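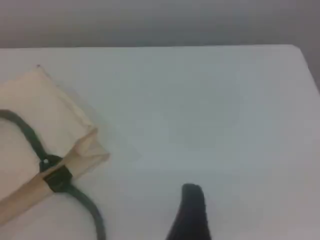 第四讲 包装台上来了新同事:自动化进车间,人的活儿怎么变

(课后整理稿。课上讲得比较散,我回来顺了一遍,有几处补了当时没来得及说的。课后问题放在最后,下次上课前交。)

上节课下课的时候有同学追着问我,说老师你讲了三周的“岗位替代率”,到底什么时候讲人?好,今天就讲人!今天一个公式都没有,请放心把计算器收起来。

这一讲用的案例是Rondum,一家做布袋和帆布包的公司,厂子在Clurnstead,仓库和发货在Sadcombe。我七月份在他们的包装车间待了一阵子,跟班、吃食堂、听大家抱怨,笔记记了厚厚一本。所以今天的内容带着我自己的偏见,你们听的时候打点折扣。

一、先说活儿是什么

包装台的工作,写在岗位说明上就一行:“整理成品并装箱。”我第一次看到的时候想,这有什么可研究的?结果站到台子旁边我就老实了。

一只布袋到了台面上,要先摊开,看正反面,看提手有没有拧,把翘起来的那一角按下去,对折,提手收进去,放到一摞的最上面。听着很简单对吧?可是布这个东西,它没有固定的形状。同一款袋子,这一只软塌塌地趴着,下一只鼓着一个角,再下一只提手绕到了底下。浅色的料子还要多看一眼有没有小黑点,有时候是线头,有时候是污渍,用指甲刮一下才知道。

做这个活的女工跟我说,她根本不“看”,手一碰就知道了。这句话请大家记下来,后面要用。劳动研究里管这种东西叫默会知识,就是会做、做得很好,可是你让她写成步骤,她写不出来,或者写出来的和她做的不是一回事。我真的请她写过!她写了六步,我站在旁边数动作,光“摊平”这一步里头就有好几个她没写的小动作。

二、机器来了以后

公司上的是两个带夹爪的工位,和人工台子在同一条线上。项目在厂里有个代号,叫Chmielewska,至于为什么叫这个,我问了一圈,每个人给我的答案都不一样,我就放弃了。

大家都知道机器人焊车架、搬纸箱很多年了,为什么叠布袋这么晚?原因上面已经讲了,硬的东西你抓住一头,另一头跟着走;软的东西你抓住一头,另一头爱去哪儿去哪儿。提手尤其麻烦,一圈绳子,既可以当成好抓的地方,也可以成为把整只袋子扯歪的地方。抓哪里、从哪个方向靠近、捏多紧,每一样都得让机器学。

怎么学呢?请有经验的工人来教。工人操纵夹爪,一遍一遍地做同样的动作,系统把过程记下来当训练材料。厂里一共收了2,049段这样的操作记录。你们想想这件事有多微妙:教机器的人,恰恰就是原来在台子上干活的人。

三、谁的工作变了,怎么变的

这部分我课上讲得最慢,考试也最容易考,请认真看。

先说直接操作的人。原来站台子的人,一部分转去“看机器”。看机器是什么感觉呢?有位工人的原话是:“以前是手累,现在是眼睛累,心也累。”以前她的节奏是自己的,快一会儿慢一会儿,跟旁边的人聊两句。现在大部分时间没事,可是不能走开,夹爪一旦抓偏了,她得马上过去把袋子重新摆好,再让它继续。工作量表上看,她的体力负荷下降了,很漂亮的一条曲线。可是曲线里没有“等着出事”这一项。

再说班组长。班组长以前排班,心里有本账:谁手快,谁细致,谁下午容易犯困。现在还得把机器排进去,而机器的脾气他不熟。换一款面料,夹爪要重新调,调的时候整条线怎么办?这些决定以前不归他做,现在名义上也不归他做,可是工程师不在现场的时候,就是他在做。我管这叫“没有写进岗位的责任”,工资单上是看不到的。

然后是质检。这个变化我事先完全没想到!原来包装工顺手就把质检做了一半,看到黑点刮一下,看到提手接头那里的包边歪了就挑出来。机器叠袋子,不负责多看这一眼(至少现在的设置不负责),于是这些问题一路流到后面的质检台。质检的同事一开始很生气,觉得包装那边偷懒,双方在食堂还吵过一架。后来班组长把两边的人叫到一起,把流程摊开来对,才发现原来“顺手看一眼”这个活从来没在任何文件上出现过。活儿不在纸上,自动化的时候也就没人替它安排去处。

还有维护和调试。新增的岗位确实有,厂里也愿意从内部培训,这一点我要说句公道话。但是报名的多半是年轻人,培训安排在下班以后,家里有孩子要接的人怎么来?内部转岗的机会摆在那里,和每个人都够得着,中间还有一段距离。

四、技能到底是升了还是降了

读过前两周材料的同学肯定马上想到那场老争论,一派说自动化让工人去技能化,一派说自动化把人解放出来做更高级的事。我以前上课喜欢让大家站队,现在不太敢了。

在Rondum,我看到的是两样同时发生,有时候就发生在同一个人身上。那位手一碰就知道好坏的工人,手上的本事用得少了,她自己也说,隔一阵子再回人工台,头几只叠得不顺。可她又学会了判断夹爪为什么失手:是袋子放得太靠边,还是折边翘起来挡住了,还是提手搭的位置不对。工程师有时候要看半天日志,她扫一眼台面就能说出来。这算不算技能?当然算。问题是它叫什么名字,定什么级别,给多少钱?到我离开的时候,这几个问题都还在谈。

另外,录操作示范那段时间,工人拿的是每人400的一次性补贴(按当地货币算)。有人觉得挺好,白捡的;有人觉得不对劲,说我把手艺交出去了,机器以后天天用,我就拿一回。课上为这个讨论得很热烈,差点拖堂。赞成一次性给的同学说,培训新人也没有提成呀。反对的同学说,新人学会了会老会走,录下来的东西可以复制到别的厂去。两边的论点我都抄在黑板上了,没拍照的找同学借笔记。

五、做现场观察的几个提醒

期中作业要大家自己去看一个工作现场,趁这个案例还热乎,多唠叨几句。

别一上来就盯着机器看。我头两天就犯了这个毛病,夹爪多新鲜呀,本子上记的全是它怎么动,回去一翻,旁边的人在干什么我一个字都没写。

问“你平时怎么做”,问出来的常常是规定;问“刚才那一下你为什么停了”,问出来的才是活儿。

管理层给的数字要收下,也要问是怎么算出来的。比如“停机次数”,人伸手过去把袋子摆正,算不算一次停机?厂里两个班的记法就不一样。

还有,征得同意再录音,人家说不录就不录。观察记录里一律不写真名,这一条做不到的作业我会退回去。

六、课后问题

请结合上面的案例写一页纸,选一题就行。

一是找一份你熟悉的工作(家里人的、兼职做过的都可以),写出其中一件“没写进岗位说明”的活,并讨论如果这份工作上了自动化,这件活会落到谁头上。

二是操作示范的报酬应该怎么给?请你替工人一方或者公司一方拟一个方案,写清楚理由,也写清楚对方最可能怎么反驳。

阅读材料还是讲义包第四部分,后半截比较难啃,先看前半截也可以。下周我们接着讲Sadcombe的仓库,那边上的系统不碰布料,只管派单,可是引起的动静比包装台大得多。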